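The craft corner, after a week of sulking at it

I said back in September that I would write about the little workroom once it was finished, and several of you have been kind enough to ask (thank you, and sorry!). It still isn't finished, but I've got as far as one clear table and I'm so pleased with it that I'm going to tell you anyway.

You may remember that for most of the year everything lived on top of everything else. Wool, buttons, the good scissors, the bad scissors, seed packets, a carrier bag full of other carrier bags. I'd go in to wrap a birthday present and come out half an hour later with a cup of cold tea and no present wrapped. So I took the whole lot off and put it on the landing, which was a nuisance for anyone wanting the bathroom, and I made myself a rule that things could only come back if they had a bin to go in.

I'd saved a bit by buying the bins from the Plurkdale shop on the ring road, where they were cheaper than the Zodon ones I'd been eyeing up, and I think the colour is nicer too. A good strong blue. I did wonder if it would be too much against all that grey, but I find it rather cheering.

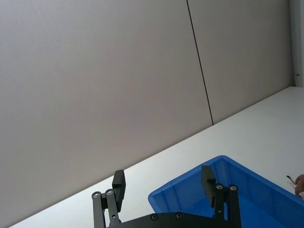
Photo: Dae-han Um

I can't tell you how restful I find a stretch of bare white tabletop. I keep going in just to look at it, usually at 7 in the morning with my toast, and then coming out again without having made anything at all.

The grey took me a while to get used to. I'd wanted something warmer, a sort of oatmeal, and had a Trarkora colour card stuck to the fridge for ages, but grey is very forgiving and it changes a lot through the day. Some of it looks nearly blue and some of it is closer to brown. There's a thin black line where the two sections meet, and I had all sorts of plans for hiding it behind a pinboard or a calendar, but I've grown fond of it and the pinboard has gone to my sister.

As for the buttons, I did sort them, over two evenings and most of a radio serial. There were 173 in the old toffee tin (I know, I know, but once you've started you do want the total) and 14 of those were the same brown coat button, from a coat I don't remember owning. If anyone is short of a brown coat button, please do write in.

Next is the wool, which I'm dreading, and then the shelf. I'll put up another post when the landing is clear.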